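Pase Skernport Costa: abono de ferry y tranvía para visitantes 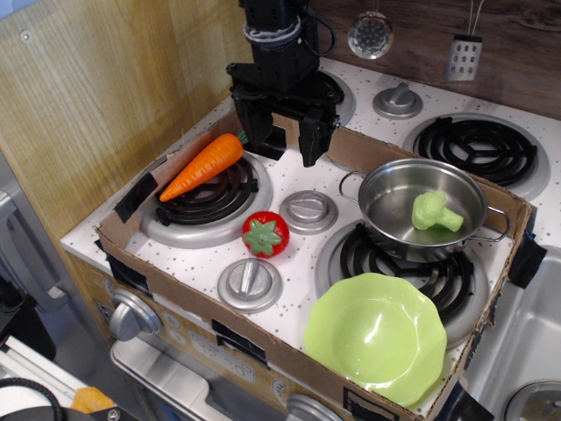 El Pase Skernport Costa es una tarjeta recargable que cubre los ferris de la bahía, las dos líneas de tranvía del centro y el autobús que sube al mirador de Arellano. Se vende en tres modalidades y la puede usar cualquier visitante, sin necesidad de registro previo ni de residencia.

Modalidades

Pase Día. Válido desde la primera validación hasta el cierre del servicio de esa misma jornada.
Pase Escapada. Tres días consecutivos. Incluye una travesía de ida y vuelta a Brurow.
Pase Semana. Siete días consecutivos. Incluye dos travesías a Brurow y un 15 % de descuento en el alquiler de bicicletas de los muelles.

Los menores de seis años viajan gratis acompañados de un adulto con pase. Entre seis y doce años se aplica la tarifa reducida, que debe pedirse en taquilla con un documento del menor.

Qué incluye

Viajes ilimitados en tranvía y en los ferris interiores de la bahía. La línea que va del Muelle Viejo a Flitville tiene salidas cada media hora entre las 7:00 y las 21:00; en verano se añade una última salida a las 22:30. La travesía a Brurow requiere reserva de plaza, aunque se tenga el pase, porque el barco tiene 100 asientos y en temporada alta suele salir completo. La reserva no tiene coste y puede hacerse en taquilla o por teléfono.

Qué no incluye

El tren del aeropuerto, los autobuses nocturnos, los cruceros con comida a bordo y el barco especial de fuegos artificiales de fin de año, que se vende aparte desde septiembre.

Equipaje y bicicletas

Se admite una maleta y un bulto de mano por persona. Las bicicletas viajan en la cubierta inferior de los ferris, hasta completar el espacio. En el tranvía solo se permiten plegadas. Las tablas de surf pagan suplemento en la línea de Brurow.

Cómo se usa

Acerque la tarjeta al lector al subir al tranvía o al pasar el torno del muelle. El plazo empieza a contar con esa primera validación y no con la compra, de modo que puede adquirirse con antelación. Una tarjeta sin estrenar caduca a los 300 días. En el autobús 56, el de Arellano, se sube por la puerta delantera y se valida junto al conductor.

Dónde comprar

Taquillas del Muelle Viejo y de Flitville, máquinas de las paradas de tranvía y recepción de los hoteles adheridos. Las máquinas aceptan tarjeta bancaria y monedas, pero no billetes. La tarifa reducida no está disponible en máquinas.

Cambios y devoluciones

Los pases sin validar se devuelven por su importe íntegro en cualquiera de las dos taquillas, presentando el recibo. Una vez validados no se reembolsan, salvo cancelación del servicio de ferris durante una jornada completa. En ese caso se puede elegir entre un día adicional o la devolución de la parte proporcional.

Las tarjetas perdidas no se sustituyen. Si la tarjeta deja de funcionar, se cambia en el momento en taquilla.

Atención a grupos

Para grupos escolares y agencias, escriba a la oficina de reservas a la atención de Natália Coelho, indicando número de viajeros, edades y travesías previstas. Conviene hacerlo con al menos 15 días de margen.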